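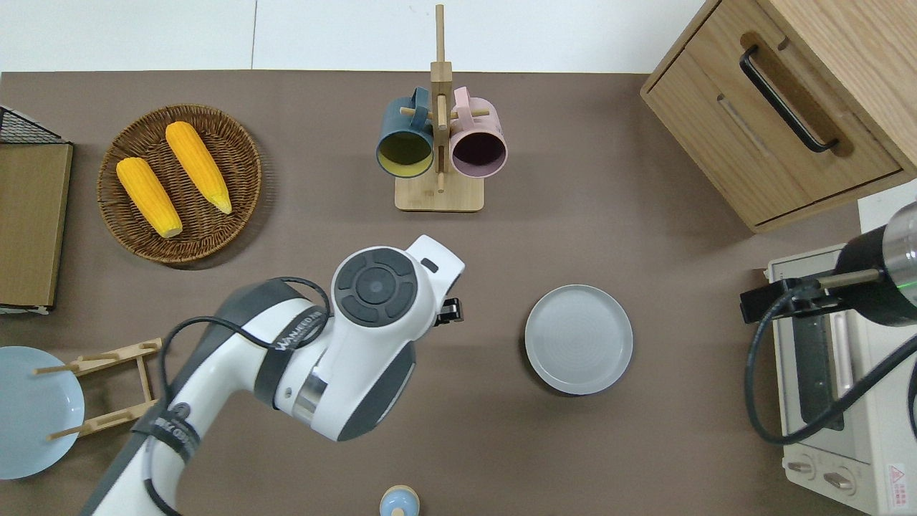

Kitchen and Produce Store Inspection, Biredel Hall

15/03/2026
By the Rees Facilities Safety Office

Print this page | E-mail this page

Scope: main kitchen, produce store, dry goods room, dish room, loading door and rear corridor. Total floor area 3,614 square feet. Ratings are S (satisfactory), C (correct before next inspection) and U (correct at once). Items marked C or U carry a comment and must be signed off by the building office.

Section 1. Fire safety

1.1 Extinguishers mounted, sealed and tagged: S
1.2 Class K extinguisher within reach of fryer line: S
1.3 Hood filters clean and seated: C
Comment: Grease has built up on the two filters nearest the rear wall. The Losola cleaning contract covers the hood and duct but leaves filters to kitchen staff. The building office is to confirm that staff have been told this in writing.
1.4 Manual pull station unobstructed: S
1.5 Exit doors open fully without a key: U
Comment: The rear corridor door was held by a slide bolt fitted above eye level. The bolt was removed during the inspection. Security concerns about this door should be sent to the Safety Office. No further hardware may be added to an exit door without approval.
1.6 Clear space of 30 inches kept in front of electrical panels: C
Comment: Bread racks were parked in front of Panel B. Floor tape has worn away and should be replaced.

Section 2. Water and handwashing

2.1 Hand sinks stocked with soap and towels: S
2.2 Hot water at hand sinks reaches 100 degrees F: C
Comment: The sink beside the dish room measured 95 degrees F after two minutes. The other hand sinks met the standard. A work order has been opened to check the mixing valve.
2.3 Hand sinks used for handwashing only: S
2.4 Floor drains clear, covers in place: S

Section 3. Produce store

3.1 Items kept at least six inches off the floor: S
3.2 Damaged or spoiled produce separated and labeled: C
Comment: A discard bin is provided but has no label. The bin is the same color as those used for incoming root vegetables, and a mix-up is likely when relief staff are on duty.
3.3 Baskets and crates clean, with no loose or broken parts: S
Comment: Woven baskets may be used for whole, unpeeled or unhusked produce and for display. They may not be used for cut or ready-to-eat food.
3.4 Cooler thermometer present and readable: S
3.5 Cooler log complete: C
Comment: Entries are missing for three weekend shifts in March. Blank spaces must not be filled in afterward.

Section 4. Floors, lighting and storage

4.1 Floor mats flat, edges not curled: C
Comment: One mat at the dish room entrance is to be thrown away and replaced.
4.2 Light covers in place over food preparation areas: S
4.3 Chemicals stored apart from food and in labeled bottles: S
Comment: The Skoma degreaser sheet in the safety binder is an old edition. Insert the current sheet.
4.4 Step stools in good repair: S
4.5 Knives stored on rack or in sheaths: S

Section 5. Items carried over from the previous inspection

5.1 Cracked tile at loading door: closed.
5.2 First aid kit restocked: closed.
5.3 Door sweep missing at loading door: remains open. The part is on order through Losola. Until it is fitted, the gap is to be blocked at the end of each working day.

Replies to items marked C should be sent to the Safety Office with the work order number. Item 1.5 will be checked again without notice.

Print this page | E-mail this page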